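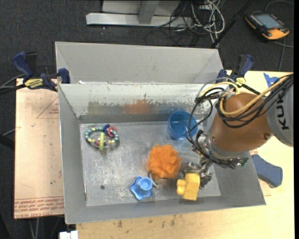 Toy and Bath Bin Sets: Frequently Asked Questions

Ordering and what you get

What is a mixed bin set?
A mixed bin set is a small group of toys and household items that fit together in one metal bin. We put them together for playrooms, daycares, waiting rooms and anyone who wants a few different shapes and textures without shopping for each one. The set is sold with or without the bin.

Are all sets the same?
No. The items change with what we have in stock. A typical set has a mesh bath pouf, a plastic cup, a ring of beads and one or two plastic toys. If you need two sets that match, order them together and write "match" in the notes field.

Can I choose the colors?
You can ask, and we will try. The poufs are easy because we carry several colors, including the bright orange. The beaded rings come as they come. At the moment most of them alternate dark teal and pale yellow.

What is the difference between the Ukach set and the Zabala set?
Ukach is the smaller one and has a single cup. Zabala has more plastic toys and no pouf. Both fit in the same bin with room left over.

How much is shipping?
Shipping is free on orders over $225. Under that, the cost is shown at checkout before you pay. Bins ship in their own carton and may arrive on a different day from the toys.

The bin

What is the bin made of?
Gray sheet metal. We call it the Kaltberg bin on the order form. It has outward-sloping walls and no lid.

Will it scratch my table or floor?
It can, if it is dragged. Lift it, or put felt pads under the corners. On carpet it is fine without pads, but a loaded bin will leave a dent in the pile after a few weeks - brush it out by hand.

Can it go outside?
We don't recommend it. Rain collects in the bottom and the toys end up sitting in it. A covered porch is OK.

It is noisy when things are dropped in. What can I do?
Cut a piece of thin foam or an old bath mat to fit the floor of the bin. Don't glue it down. You will want to take it out for washing.

Cleaning

How do I wash the mesh pouf?
Rinse it in warm water until no more soap comes out, squeeze it, and hang it by its cord loop. Let it dry all the way through before it goes back in the bin. Don't put it in the dryer. If it smells musty after drying, throw it out.

How often should I replace the pouf?
If it is used in the bath, every 8 weeks. If it is only there for play and never gets wet, keep it until the ruffles start to pull loose.

Can the plastic toys go in the dishwasher?
The cups can, on the top rack. Wash the other plastic toys in the sink with dish soap. Toys with a wavy base hold grime in the grooves, so use an old toothbrush there.

The translucent cup has gone cloudy. Is it ruined?
Probably not. Most of the time it is mineral film from hard water. Soak it in equal parts white vinegar and water, then rinse. If it stays cloudy the plastic has worn, and it is still fine for holding small things.

Can I wash the beaded ring?
Wipe it with a damp cloth. Don't soak it - the cord between the beads takes a long time to dry and gets weak.

How do I clean the bin?
Take everything out, wipe the inside with soapy water, and dry it right away with a towel. Do the seams too. No steel wool and no bleach.

Safety

What ages are the sets for?
Age guidance is printed on the packing slip and depends on the items in your set. Beaded rings and anything with a cord loop should be used only with an adult close by. If you want a set with no beads and no cords, order number 300.

A bead has come off. What now?
Take the whole ring away from children and throw it out. Don't restring it. Send us a photo and we will mail you a new one at no charge.

Are the edges of the bin sharp?
Run a hand towel around the rim when you unpack it. If it snags anywhere, contact us and stop using the bin.

Returns and replacements

Can I return a set?
Unused sets can be returned with the packing slip. Poufs can't be returned once the tag is off.

Can I buy single items?
Yes. Cups, poufs and rings are listed separately on the spare items page. The bin alone is item 406.

What happened to the Flukness set?
We stopped selling it in April. Spare cups for it are still available.

Who do I contact?
Write to Darnell Kowalczyk through the contact form and include your order number. The office is closed on 23rd June for inventory, and messages sent then will be answered the next working day.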